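Trail Hosts Wanted for the Linderen Loop

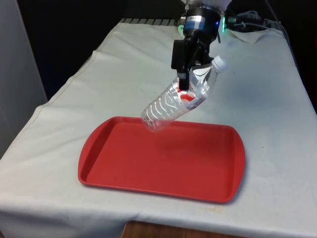 We're looking for three seasonal trail hosts to spend next summer on the Linderen Loop, and we can't wait to meet you! Hosts walk the stretch between Muker and Prusham, chat with hikers, and keep the signs readable. You'll also hand out water at the Baert trailhead, in clear plastic bottles that crease when you squeeze them, so please help people carry their empties back down. Most days you'll be outside from 8 a.m. until mid-afternoon – rain included.

The season is 190 hours, paid every two weeks, with a $400 boot and jacket allowance up front. You don't need experience, but you should be happy on hills and like talking to strangers (and their dogs).

To apply, send a short note about a walk you love to Linderen Trails, P.O. Box 1056, Prusham. We read applications through November.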